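# Dampf in Honitz

Um halb sieben am Morgen sind in der Küche von Letay Tesfamariam die Fenster beschlagen. Auf der Arbeitsfläche steht eine Schüssel mit Hefeteig, ein feuchtes Tuch darüber, daneben eine Waage und eine Tüte Weizenmehl. Den Teig hat sie am Vorabend angesetzt, mit wenig Hefe und kaltem Wasser. Über Nacht stand er im Kühlschrank.

Honitz hat 2632 Einwohner, zwei Bäcker und einen Supermarkt. Gedämpfte Brötchen gibt es dort nur tiefgekühlt. Tesfamariam hat vor einigen Jahren angefangen, sie selbst zu machen, zuerst in einem Kochtopf mit einem umgedrehten Teller darin, später in einem Bambuskorb, den sie bei Nogueira, dem Haushaltswarenladen am Markt, bestellt hatte. Der Korb bekam nach einem feuchten Sommer Schimmel. Seitdem dämpft sie elektrisch.

Das Rezept ist kurz. Auf 479 Gramm Mehl kommen Wasser, Hefe, ein Löffel Zucker und ein Löffel neutrales Öl. Die krumme Zahl stammt aus dem Heft ihrer früheren Nachbarin, die nach Tassen gemessen hat, und Tesfamariam hat die Tassen einmal nachgewogen und es dabei belassen. Geknetet wird von Hand, bis der Teig glatt ist und sich von der Schüssel löst. Dann ruht er, wird in Stücke geteilt, rund geschliffen und ruht noch einmal, diesmal auf kleinen Quadraten aus Backpapier.

Beim Rundschleifen lässt sie sich Zeit. Falten an der Oberseite gehen beim Dämpfen nicht mehr weg, und eingeschlossene Luft macht Beulen. Sie drückt jedes Stück flach, faltet die Ränder zur Mitte, dreht es um und rollt es mit der hohlen Hand über die Arbeitsfläche. Mehl nimmt sie dafür keines mehr. 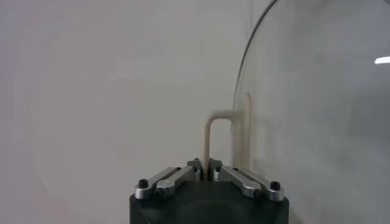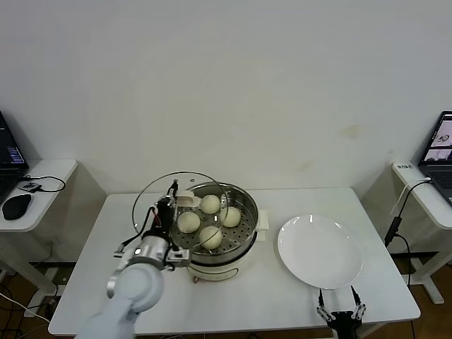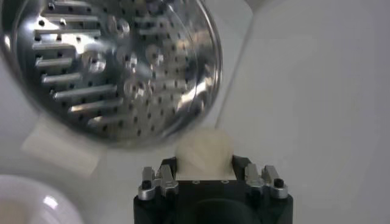
*Fotos: Redaktion Mivammont*

Vier Brötchen legt man auf den Einsatz, mehr sollten es bei dieser Größe nicht sein. Sie gehen im Dampf noch auf und kleben aneinander, wenn sie zu eng liegen. Die Mitte bleibt frei. Durch die Löcher im Blech steigt der Dampf gleichmäßig nach oben, und wo ein Brötchen die Löcher ganz zudeckt, dauert es unten etwas länger.

Über den Deckel gehen die Meinungen auseinander. Bambus nimmt das Kondenswasser auf, Glas lässt es abtropfen, und jeder Tropfen hinterlässt eine kleine, glasige Delle. Manche binden deshalb ein Küchentuch um den Deckel. Tesfamariam macht das nicht. »Ich will sehen, was darunter passiert«, sagt sie. Sie hebt den Glasdeckel am Ende schräg an, sodass das Wasser am Rand zusammenläuft und nicht auf die Brötchen fällt. Am Knauf, nicht am Metallrand — der Rand wird heiß.

Vor dem Anheben schaltet sie das Gerät aus und wartet fünf Minuten. Wer den Deckel sofort abnimmt, sieht die Brötchen manchmal zusammensinken. Sie schmecken dann noch, sind aber zäh und runzlig. Die Wartezeit steht auch in dem Faltblatt, das die Kochschule Forkell ihren Kursteilnehmern mitgibt, dort allerdings mit dem Zusatz, man solle den Deckel einen Spalt offen lassen. Tesfamariam hat beides probiert und keinen Unterschied bemerkt.

Zum Herausnehmen braucht es einen Platz, der vorher bereitsteht. Ein großer, flacher Teller eignet sich besser als eine Schüssel, in der die unteren Brötchen gedrückt werden und am Boden feucht bleiben. Eine Schale ist trotzdem nützlich, für die Soße oder für das Obst danach. Auf dem Teller sollen die Brötchen nebeneinander liegen und erst gestapelt werden, wenn die Haut trocken ist.

Gegessen werden sie in Honitz auf verschiedene Arten. Zum Frühstück gibt es Butter und Aprikosenmarmelade dazu, abends Linsen, die Tesfamariam mit Berbere und viel Zwiebel kocht. Reste schneidet sie am nächsten Tag in Scheiben und brät sie in der Pfanne, bis sie auf beiden Seiten braun sind. Eingefroren halten sie sich einige Wochen. Man legt sie gefroren auf den Einsatz und gibt ihnen ein paar Minuten mehr.

Das Putzen ist der lästige Teil. An Edelstahl haftet gedämpfter Teig hartnäckig, wenn das Papier verrutscht ist, und in den Löchern trocknet er fest. Der Einsatz kommt in kaltes Wasser, heißes macht die Stärke klebrig, und nach einer halben Stunde geht das meiste mit einer weichen Bürste ab. Gegen Kalk im Topf hilft Zitronensäure. In Honitz ist das Wasser hart, und Tesfamariam entkalkt jeden Monat einmal. Den Topf lässt sie danach offen stehen, bis er innen trocken ist.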